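Home | Notebook | Bench Log | Archive | Search

12th October

Paper aging, round whatever-this-is. Picking up where I left the cabinet on Friday's page, which I have now torn out because it was mostly a drawing of a duck.

The question is still why the Coelho stock goes yellow faster than the Hamham stock when both suppliers swear on their mothers that the pulp is the same. Both sets of strips went into the Curnel cabinet in June. Both sat in the dark. One came out looking like paper and the other came out looking like a smoker's ceiling.

Brightness on the Coelho strips is down to 94 percent of the starting value, which sounds fine until you hold one next to a fresh one. Hamham hasn't moved enough for me to believe the meter. I ran the meter against the white tile twice, then cleaned the tile, then ran it again and got a third answer. Wrote down the third answer. The first two are in pencil on the back of the calibration sheet if anyone wants to feel bad.

Cabinet hours so far: 2,537. The target is 3,000, and I'd like to get there without another power cut. The door seal is holding, thanks to Sigita, who replaced it with something from a refrigerator and will not say whose.

Moved on to the coated papers after lunch. These are the ones people care about, meaning old glossy magazines, meaning the boxes in the hallway we all walk around sideways. Storage is half the trouble. Lay them flat in a pile and the bottom ones stick. Stand them up without support and they slump and take a permanent curve, like the rest of us.

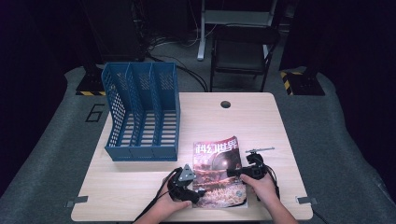
Magazine and blue three-section file, on the wood table.

I'm in favor of open plastic files with holes in them over the closed cardboard boxes we inherited. Cardboard boxes make their own weather. The one I opened this morning smelled of vinegar and had a silverfish in it who looked established. Sigita Laur disagrees and says dust is worse than stale air, and she has a jar of dust to prove it. We have agreed to run both for the winter and be smug in spring.

Things to settle before then:

- Which plastic. Gulico will sell us files in polypropylene, but their data sheet is one page long and most of it is the logo. Ask again. Ask for somebody technical.
- How full. Too tight and you scrape the covers pulling one out, too loose and they lean. I have been going by feel, which does not look good in a method section.
- Whether to interleave. Silicone paper works and costs a fortune. Plain tissue is cheap and sticks to exactly the things it's meant to keep from sticking. 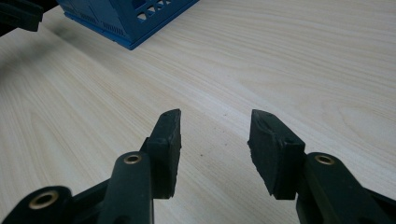
The blocking test I can at least do cheaply. Two squares of coated cover, face to face, glass plate, a weight on top, into the damp chamber overnight. Peel in the morning and score it zero to four, where zero is falls apart by itself and four is bad language. Last batch scored mostly twos, with one four that took the ink off a perfume ad and transferred it neatly onto a recipe for ham. Kept that one. It's pinned over the sink.

Humidity logger in the damp chamber has 1,622 readings on it and I have looked at maybe the last page. There's a dip every evening that I was ready to write up as a real effect until I noticed the chamber shares a wall with the radiator. Moved the chamber. Now the logger cable doesn't reach. Extension cable ordered.

Odd note: the staples are rusting before the paper does anything at all. Every sample with a staple has a brown halo. We should either pull them or start calling this a staple study.

Tomorrow: cut new Coelho strips, along the grain this time, and label them on the BACK. Sigita has the good scalpel. Get it back.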